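Opinion | Politics & Language

Every manifesto now promises to "listen". Cliddale's new council leader, Johanna Baumgartner, used the word eight times in one speech, and I still couldn't say what she had heard. 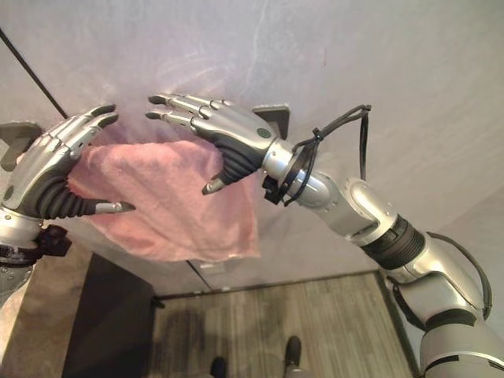

Page last updated: November, 4.48pm

Listening costs nothing and commits a politician to nothing. It sounds modest — it is usually a delay.
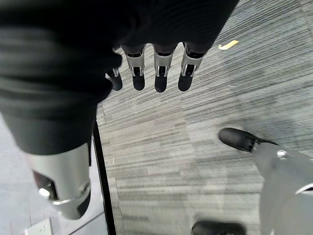 Ask instead who gets to decide once the listening stops. The Hisach ward consultation drew 448 replies, and the bus cuts went through as drafted.

5 comments | 8 shares

Related
Ruwan Ekanayake: The trouble with "fairness"
Who speaks for Sukside?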